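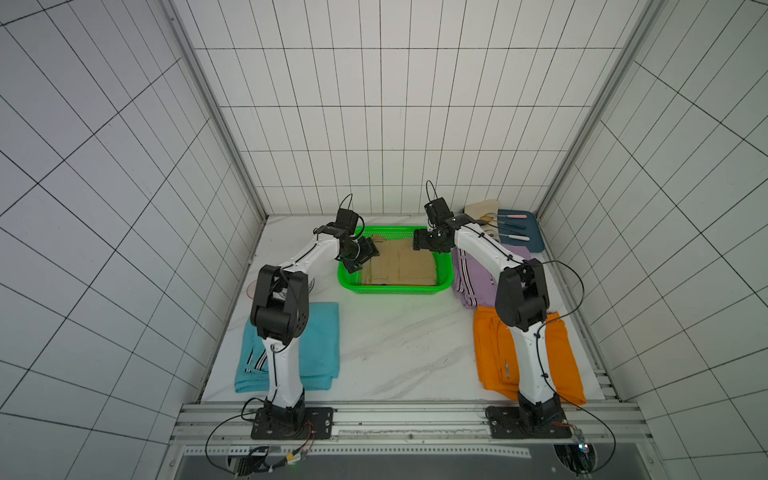 We use cookies to remember your settings and to see which stories get read. By continuing to browse you accept this. Manage choices

Ernlow laundry counter drops plastic bags in favor of baskets

Skada, the wash-and-fold laundry on Grallier Street in Ernlow, will stop sending clean clothes home in plastic bags in May. Customers will get their laundry back folded in a basket and will be asked to return the basket the next time they come in.

The change covers regular household orders. Comforters, rugs and work uniforms on contract will still be wrapped, and dress shirts will stay on hangers for customers who ask for that.

The laundry has bought 400 plastic baskets for the switch. There is a refundable deposit of $2 on each one, added to the first order and given back when the customer returns the basket for good. People who would like to use their own basket or tote can do so, as long as it has a name tag and is clean and dry when it comes over the counter.

Skada said the bags had been the most common complaint on its comment cards for a long time. Clothes went into them neatly and came out creased, mostly from being carried by the knot or dropped on a car seat. Bags also split on zippers. A few customers had already started bringing laundry baskets from home, and the staff found those orders quicker to pack and easier to check against the ticket.

Folding has changed along with the container. Under the old method, everything was folded into narrow stacks so that it would slide into a bag. Clothes are now folded flatter and wider, to suit the floor of the basket, and the heavier pieces go in first. Pants are folded in half at the seat and then brought up from the hem. Sweatshirts are folded with the print on the inside if the print is cracked or peeling.

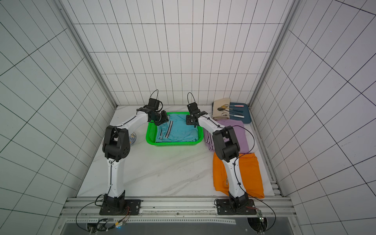
Flat folding works better for some clothes than others. Cotton T-shirts and towels hold a fold with little trouble, and they stack well. Slippery sportswear is harder – it slides open as soon as the basket is tilted, and anything resting on it goes too. Light items with a stripe, like the folded light blue one in the green basket, are lined up so the stripes run along the edge, which makes it easier to tell whether the fold is straight. The laundry is asking customers to zip up jackets and empty pockets before they drop them off. Drawstrings should be tied.

Orders are still sorted by customer and never mixed in the wash. Each basket will carry a paper ticket with the order number and the pickup time, clipped to the rim. When an order is too big for one basket it will be split, with towels and sheets in one and clothes in the other. The deposit will be charged on the second basket too, unless the customer brings it back within the week.

Drop-off will be possible in two places. The main counter on Grallier Street keeps its current hours, opening at 7 a.m. The other is the front desk at Au, the alterations shop around the corner, which will take in laundry and hand out finished orders during its own opening times. Au will not take deposits in cash. It will also look over anything that comes in with a torn seam or a missing button, if the customer has checked the repair box on the ticket. Repairs are priced separately and nothing is sewn without a call first.

The two businesses have shared work before. Au has been sending garments to Skada for washing before they are hemmed, mainly cotton pants, which can come up short if they are cut before they have shrunk.

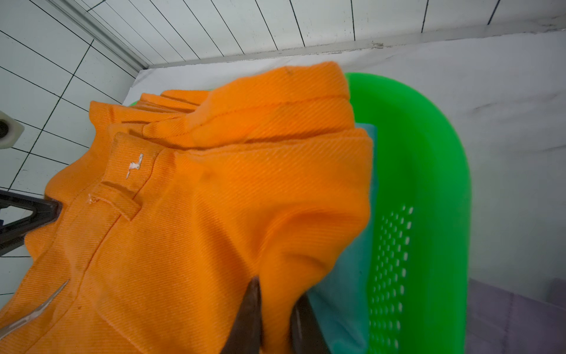 Orange twill being lifted next to a green laundry basket.

Heavy cotton such as twill gets some extra attention under the new routine. It comes out of a dryer stiff if it is left too long, and a crease pressed in by the weight of other clothes is slow to drop out. Pants of this kind will be shaken out and smoothed along the side seams before folding. Belt loops and fly fronts are checked for loose threads at the same time. Lint is picked off by hand, and bright colors are looked over more closely, as pale threads show up on them.

The baskets have holes in the sides, which lets air through if clothes are still a little warm when they are packed. In bags, warm laundry tended to sweat, and orders sometimes had to be left open on the counter until they cooled. Skada expects that finished orders can now go straight to the shelf.

Shelf space may be the weak point. A basket takes up more room than a bag, and it can't be squeezed in on top of another order. The laundry has put in deeper shelves behind the counter and is asking people to collect their orders on the day they are ready. Orders left for longer than 90 days will be handed on to a clothing bank, the same as now.

Prices for washing and folding are not going up. Skada said the cost of the baskets should be covered by what it saves on bags in roughly two years, if most of them come back. Cracked baskets will be taken out of use and customers will not lose their deposit over ordinary wear.

Customers with a standing weekly order do not need to do anything. Their next order will come back in a basket and the deposit will show on the receipt.

Comments (4)

foldedtwice
Good news. I gave up on the bags last year and started taking my own basket in, and my shirts have looked better ever since. Didn't know you were supposed to put a name tag on it though.

ernlow_eastside
What about people who walk or take the bus? A bag I can sling over my shoulder. A full basket I have to carry in front of me with both arms. I hope they keep a few bags under the counter.

mapleporch
You can bring a tote, it's in the article. I asked at the counter and they said a big zip-top one is fine.

hemline
The part about washing before hemming is true. Learned that with a pair of khakis that now stop above my ankles. Does anyone know if Au is open on the holiday weekend?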